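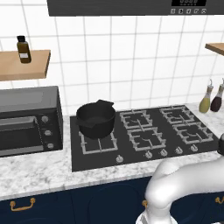

レンジフードと表示パネル、左手の壁に棚

差出人: Randa Daher
宛先: 議会ウォッチ・メーリングリスト
件名: Re: [gikai-watch] 一月の施政方針演説、みなさんどう聞きましたか

みなさん、こんばんは。ランダです。

エリアスさんのメール、電車の中で読んで、そのまま一駅乗り過ごしました! 返事を書きたくてうずうずしていたので、長くなりますが許してください。

Elias Karaki さんは書きました:
> 傍聴席から聞いてきました。演説は40分。市長のマイスーン・ナッジャールさんは
> 去年より声がよく出ていたと思います。ただ、私の印象では「つながる」という
> 言葉が多すぎて、途中から何と何がつながるのか分からなくなりました。
>
> バス路線の話は最後の最後に出てきて、「利用者の声を丁寧に聞きながら
> 見直しを進める」の一文だけ。減便なのか、経路変更なのか、どちらとも
> 取れます。そのあとの野党側の応答で、ファディ・ハキム議員が
> 「見直しという言葉を見直していただきたい」と返して、議場がどっと
> 沸きました。新聞はたぶんここだけ書くでしょうね。
>
> で、みなさんに聞きたいのですが、ああいう返しは議論の役に立つと
> 思いますか。私は笑ってしまった側なので、あまり偉そうなことは
> 言えないのですが。

私は中継で見ていました。そして私も笑いました。声に出して笑いました。

役に立つかどうか、という質問ですが、私は「立つ」に一票です。あの一言がなかったら、バスの一文はたぶん誰の耳にも残らないまま終わっていたと思うんです。うちの母は政治の話をほとんどしない人なのに、翌朝電話をかけてきて「見直しを見直すって何のこと?」と聞いてきました。そこから路線の話を30分近く……いや、もっとかな、とにかくずっとしゃべりました。母と市議会の話をしたのは生まれて初めてかもしれません。これってすごいことじゃないですか!

もちろん、引っかかるところもあります。ハキム議員の応答は10分の持ち時間があったのに、代わりにどうするかという話は最後に駆け足で出てきただけでした。夕方の便を残すための財源をどこから持ってくるのか、私はそこがいちばん聞きたかったのに、「詳しくは委員会で」で終わり。録画を見直しても、やっぱりそこで終わっていました。冗談のほうに時間を使いすぎた、とまでは言いませんが、もう一歩ほしかったです。

それから、市長の側の話もさせてください。このリストだとどうしても市長に厳しい声が多くなりますよね(私もよく書いています、はい)。でも今回、学校給食のところは本当によかったと思います。年度ごとの目標がはっきり言葉になっていたし、遅れている学校が12校あることもご自分の口で認めていました。施政方針演説で「遅れています」と言う市長を、私はこれまで見たことがありません。原稿から顔を上げて言ったところも好きでした。エリアスさん、傍聴席からはどう見えましたか? 中継のカメラだと議場の反応がまったく映らなくて、与党席がどんな顔をしていたのか気になって仕方ないんです。

「つながる」の件は、私も途中から気になり始めました。ドヒーさん(Daithí Egan さん、読んでいますよね?)が去年の演説でやってくれた、言葉の書き出しをまた見たいです。去年の「ともに」の表は傑作でした。あれを職場の昼休みに回覧したら、普段は議会なんて見ない同僚が二人、会議録検索の使い方を聞いてきたんですよ。今年もぜひお願いします。手が足りなければ後半は私がやります。文字起こしは好きなので、遠慮なく投げてください。

ひとつ訂正というか補足も。エリアスさんは、バスの話は「一文だけ」と書いていましたが、配布された原稿のほうには、その前に高齢者の外出支援についての段落があって、そこにも路線のことが少し出てきます。「交通空白の解消に向け、関係者と協議する」という部分です。市長はここを読み飛ばしたようで、中継では聞こえませんでした。時間が押していたのか、わざとなのか、私には分かりません。ただ、読まれなかった段落が会議録にどう載るのかは知っておきたいので、議会事務局に問い合わせのメールを出しました。返事が来たらここに貼ります。

もうひとつ、これは好みの話です。前から思っていたのですが、演説と応答を続けて見ると、片方だけ見たときと印象がまるで違います。夜のニュースで最初に流れたのはハキム議員の一言だけで、その前に市長が何を言ったのかは抜けていました。あれだけ見た人は、市長がバスをばっさり切ると宣言したように受け取ったと思います。実際には、良くも悪くも、まだ何も言っていないんですよね。だから、演説のバスの部分と応答を並べて読めるページがあったら便利だと思うんです。凝ったものでなくてよくて、左に市長、右に議員、くらいの。作りたい人、いませんか? 私はもう半分作り始めています……。

委員会の審議は来月なので、それまでに質問を出し合いませんか。私からはとりあえず次のとおりです。

・「見直し」に減便は含まれるのか
・「利用者の声」はいつ、どこで、どうやって聞くのか。夕方の便の利用者は昼間の説明会には来られません
・ハキム議員の会派は代案を文書で出すのか

集まったら私がまとめて、全会派の控室に同じ文面で送ります。市長与党にも野党にも同じものを、同じ日に。ここは大事にしたいです。前に片方にだけ先に送ってしまい、あとで気まずい思いをしたことがあるので(あのときはすみませんでした)。

傍聴も行きたいです! 委員会室の傍聴席は本会議よりずっと少なくて、朝九時半から先着順だそうです。一緒に並んでくれる方がいたら、このスレッドに返信してください。お茶は持っていきます。

ではまた。エリアスさん、最初のメールを本当にありがとうございました。傍聴メモの続きも待っています。

ランダ

追伸: 演説の録画は市議会の中継ページから見られます。バスの話は終わりのほうなので、時間のない方はそこからどうぞ。でも給食のところもぜひ!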